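Mosutard parallel gripper kit for small arms

Two-finger electric gripper for home and shared-shop builds. Designed by Dolores Bellamy at Cartwright and sold as a kit or assembled. The fingers are flat black paddles on a linkage, held with ordinary bolts, so a worn pair can be swapped at the bench.

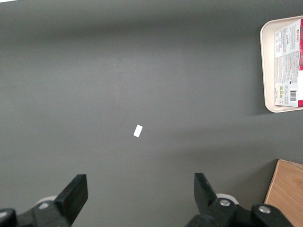
Keep the work surface plain and matte if you plan to use a wrist camera. A shallow tray is enough to hold groceries and other loose items for pick practice - no fixtures needed. For a two-arm table, order two kits and one Skindia cable set.

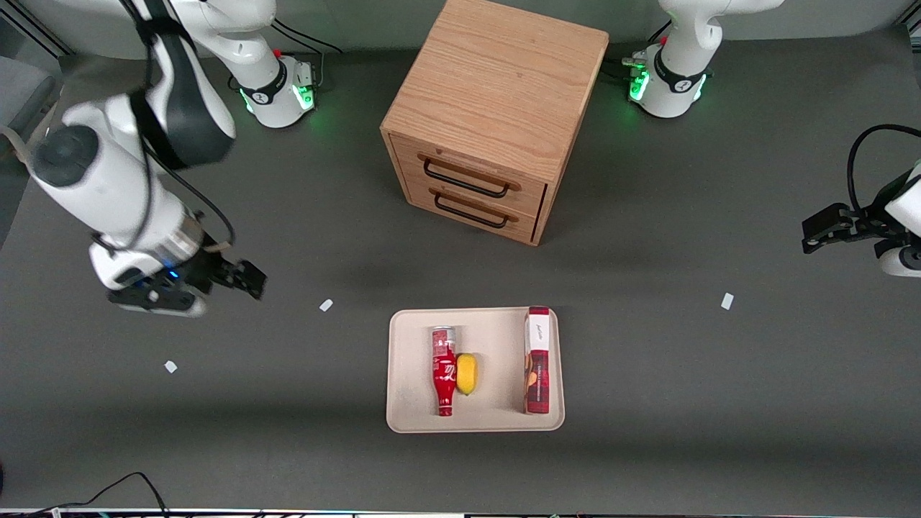

Leave slack in the cable at the wrist and check it through the full turn before running at speed.

In the box: gripper body, 4 fingers, 14 bolts, wrist flange, hex key.
Part no. 207
Warranty: 3 years
Adapter plates sold separately under Dollel.
Page updated 10 Sep 2024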